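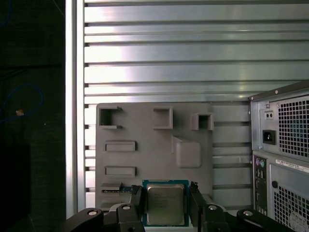

Section 4. Setting up the bench for the processor task

Jillorura Robotics Club Handbook
By Sandra Naylor, updated 22nd August

By now you should have the arm homed and the emergency stop tested (Section 3, and please don't skip it even if you did it last session). Everything in this section is for the pick-and-place task with the computer parts, which most teams call the Huslow task after the spreadsheet it first lived in. It is the fiddliest job we do, and also the one people tend to get fondest of, so take your time and have a biscuit beforehand. Not during!

Allow 15 minutes for the set-up if both of you have done it before. If one of you is new, double that, and let the new person do the hands-on parts while the other reads the steps aloud.

4.1 Before you touch anything

1. Switch the arm to HOLD on the pendant. The fingers will stay where they are, so if there is a part between them from the previous team, leave it there for now and go to 4.5 first.
2. Put on the wrist strap and clip it to the earth point on the bench. The processors we practise on are retired ones from the parts drawer, but the habit is worth having and some of them still go back into working machines.
3. Check that the computer tower is unplugged at the wall. A switch turned off at the back of the case doesn't count as unplugged.
4. Look for loose cables on the side of the bench where the arm's elbow swings. Tuck them well back and make sure nothing is pulled tight.

Caution: Long hair up, lanyards off, sleeves pushed back. This goes for mentors as well, and yes, Howard, that includes your scarf.

4.2 Fitting the holder plate

The grey printed plate is what keeps the parts in the same place from one run to the next. If the plate is out by a little, every saved position will be out by the same amount, and you can lose a whole session chasing it (we have, more than once).

5. Rest the plate upright against the aluminium rails with the open brackets along the top.
6. Start all the fixings by hand before you tighten any of them. Go round a second time with the short hex key, firm but no grunting. Printed plastic cracks quietly and you won't notice until the plate starts to wander.
7. Give it a gentle wiggle. If it rocks, back everything off and start again from step 5.
8. Load the small slotted holder with whatever board your task card calls for. Slide it in by the edges and keep your fingers off the gold contacts.

Note: The current plate is version 24 in the shared drawing folder. Older ones look very similar and will fit the rails quite happily, but the slots sit at different heights, so check the number before you print a spare. Anything stored in the Bremumcombe crate is an old plate kept for sanding practice.

4.3 Setting the fingers

9. Take the arm out of HOLD and open the gripper all the way from the pendant.
10. Wipe the inside face of each finger with a dry lint-free cloth. No alcohol wipes please, as they leave the faces slippery for a while.
11. Set the grip force to 2 on the club scale. That is plenty for a processor. The setting used for the heavier parts will bow the green edge of the part, and a bowed processor will never sit flat in a socket again.
12. Close the gripper on the cardboard dummy first. Both fingers should meet the card together. If one gets there well before the other, the card will skid sideways, and you'll need to run the centring routine from the Tools menu.

4.4 First pick with a real part

13. Choose a processor with a flat underside from the practice drawer. The ones with pins are for second-year members only, and you need to sign for those.
14. Hold it by two opposite edges, metal lid facing up, and offer it to the fingers. Your partner closes the gripper slowly from the pendant, saying "closing" out loud as they do. It feels silly the first time and then it becomes second nature.
15. Let go only once your partner says "closed". Keep your other hand underneath, over the foam mat.
16. Tilt your head and look at the part from the side. You want it level between the fingers. A slight lean can be fixed by opening, nudging and closing again. Please don't push on it while it is gripped.
17. Move the arm to the saved position called READY at crawl speed. Stop there, check the wrist camera view on the laptop, and make sure you can see both fingers and the whole of the part.
18. Start recording your run and fill in the log sheet as you go. Short notes are fine. "Slipped, force too low" is far more useful to the next team than a row of ticks.

Caution: Never reach past the gripper to adjust the plate or the tower while the arm is live. Go to HOLD, say "hold", and then reach.

4.5 If the part slips, sticks or lands somewhere odd

Go to HOLD and have a look before anybody moves anything. If the part is still in the fingers, one of you cups a hand underneath while the other opens the gripper. If it has gone into the tower, leave the arm on HOLD and fetch a mentor, who will have the plastic tweezers. If it has gone on the floor, look before you step.

A processor that has been dropped goes in the tub marked Ait Brahim (the name of the team that donated the tub, and for one memorable term filled it). Howard Penrose goes through the tub at the end of each term and sorts out what can be used again. November is his big clean-out, so have any parts you want checked in there before then.

When you are finished for the day, carry straight on to Section 5, Packing up.

Questions about this section: see Sandra or Howard at the club bench | © Jillorura Robotics Club | Back to top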